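조립식 의자 점검표 및 의견
대상 구역: 2층 자재실
점검 시기: 11월
적용 품목: 좌판과 다리가 분리되는 백색 의자, 단품 받침대류
비고: 납품처 Bretska, 보관 담당 부서 Hollera 지원팀

1. 작업 공간
1-1. 작업면 보호용 검은색 깔개 설치: 적합
1-2. 깔개 접힘 및 들뜸: 조건부 적합. 모서리 한 곳이 들떠 있어 다시 펴고 작업함.
1-3. 유리문 수납장 문 닫힘 상태: 적합
1-4. 수납장 상부 적치물: 시정 권고. 가방류는 수납장 위에 올리지 말 것.
1-5. 통로 확보: 적합

2. 좌판
2-1. 밑면 보강 리브 균열: 없음
2-2. 테두리 찍힘: 경미. 사용에 지장 없음.
2-3. 다리 결합부 이물: 1개소에서 먼지 확인, 제거 후 재점검 적합
2-4. 하중 표시 라벨: 판독 불가. 교체 라벨 신청함.

3. 다리
3-1. 4개 길이 일치 여부: 적합
3-2. 결합 후 유격: 손으로 흔들어 확인. 1개 유격 있음, 재결합 후 적합.
3-3. 바닥 접촉부 마모: 경미
3-4. 표면 변색: 해당 없음

의견: 다리 결합 및 분리는 좌판을 뒤집어 놓고 실시한다. 세운 상태에서 다리를 비틀어 빼는 방식은 금지한다. 결합부에 측면 하중이 걸려 균열이 생긴 사례가 전년도 점검에서 5건 기록되었다.
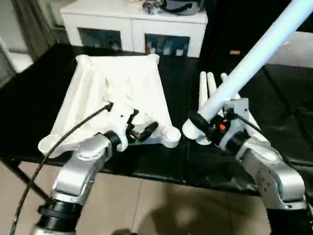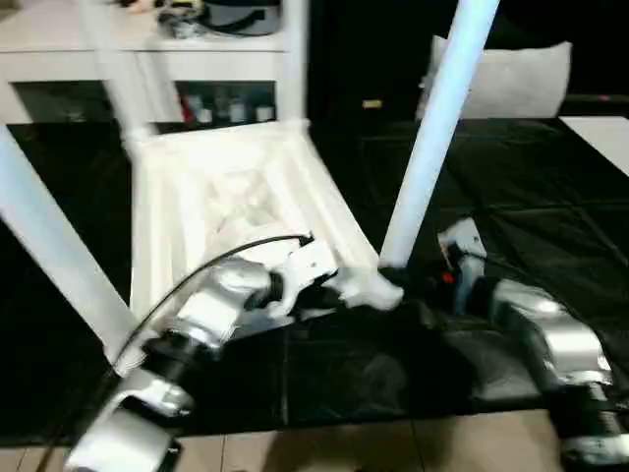

Trakberg 창고 쪽에서는 3-2항의 판정 기준이 모호하다는 의견을 보내왔다. 손으로 흔드는 방식은 점검자마다 결과가 다르므로 유격을 수치로 적게 해 달라는 요청이며, "같은 의자를 오전에는 적합, 오후에는 부적합으로 적은 일이 있었다"고 덧붙였다. 타당한 지적으로 보아 다음 점검표부터 틈새 게이지 측정란을 추가한다. 게이지 수령 전까지는 현행 방식을 유지하되, 유격이 의심되는 개체는 두 사람이 각각 확인하고 결과를 모두 기재한다.

4. 받침대 및 봉류
4-1. 받침대 다리 휨: 없음
4-2. 봉 끝단 날카로움: 적합
4-3. 긴 봉의 보관 방법: 부적합. 벽에 기대어 세운 봉 6개 확인. 눕혀서 보관할 것.
4-4. 예비 부품 수량: 목록상 11개, 현품과 일치

5. 조립 후 확인
5-1. 평탄한 바닥에서 네 다리 접지: 적합
5-2. 좌판 수평: 적합
5-3. 등록 대장 기재: 미완료. Wikström 품번 체계로 전환 중이며 구 품번을 병기한다.

시정 사항
1-4항: 즉시 조치
2-4항: 라벨 수령 후 부착, 부착 전까지 출고 보류
4-3항: 바닥 선반 최하단으로 이동. 선반 허용 폭 3000 mm를 넘는 봉은 별도 구획에 둔다.
5-3항: 대장 정리 후 사본을 지원팀에 제출

재점검 대상은 2-4항과 4-3항이며 나머지 항목은 차기 정기 점검에서 확인한다.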